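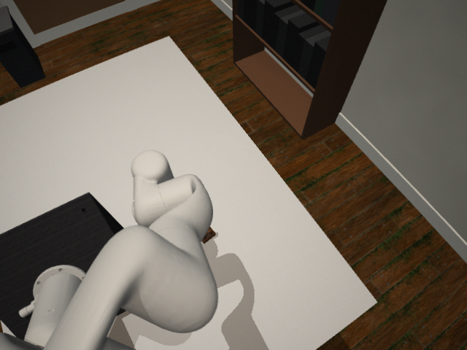
October 13, 2024, morning

Up far too early, with the kettle on before the heating had come round, and straight into the simulator in my dressing gown. I had promised Doaa Abdelaziz I would finish the camera comparison before she gets back from Bristedia, and I have been putting it off all week in favour of fiddling with the floor texture (still a bit green between the planks, and I do mind it, though she tells me I'm the only one who does).

So, the shoulder views first. They are lovely for seeing the whole reach of the arm, and I had high hopes for them, but the big curved links take up such a lot of room that a block can be half gone behind the elbow just when you want to know where it is. I moved the viewpoint a little, and then a little more, and then had to write the settings down on the back of an envelope like my mother used to with knitting patterns. Ran the Zostari controller 72 times with the first shoulder view and made toast while it went. The arm was polite and slow and rather cautious near the pedestal, which I put down to my own speed limit of last June that I never took out again.
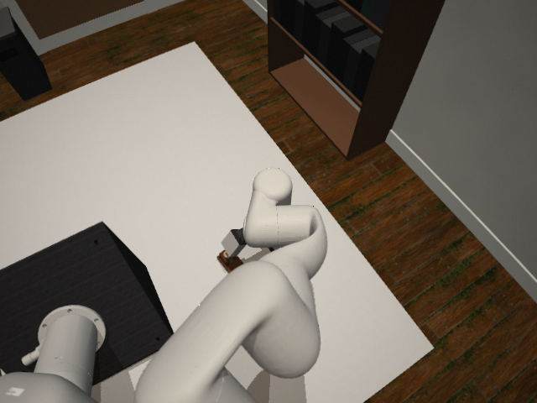
Late morning

Karim Ait Brahim rang to ask how the Josstead controller was getting on, and I had to confess I hadn't switched over yet. We talked for ages, mostly about his new flat, but he did make one good point – that I should keep the blocks in the same starting places for both controllers, or we shall be arguing about it until Christmas. He's right, of course. I set the random seed to 1213 and left it alone.

The room view is my favourite, I must say. I'm fond of the desk with its red mug, and from out there you get the arm, the gripper and the blocks all together, so when something goes wrong you can generally see what sort of wrong it is.

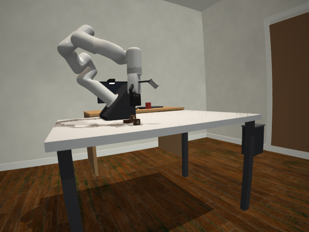
Josstead turned out quicker on the way down and a good deal more nervous at the end, with a little shiver before it closes that I couldn't tune out however long I sat there. Zostari takes its time and I've grown rather patient with it. If I had to choose today I would choose Zostari and a cup of tea, but I've told Karim I'll give the other one a fair go with softer gains before I say so to anyone.

Forgot lunch. Had it at three, standing up.

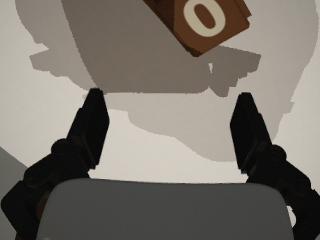

Evening

The wrist camera kept me busy until dark. It's a joy for the last bit of an approach, both fingers in plain view and the number on the block nice and large, though as soon as the block slides out at the top the poor controller has very little to go on. I think it wants tilting forward a touch. Naheed Naqvi thinks it wants a wider lens, and sent me a long and very kind message explaining why, which I've read twice and shall read again when I'm less sleepy.

Left 1000 runs going overnight with the wrist and room views together. Must remember to ring Doaa about the tilt, and to buy milk.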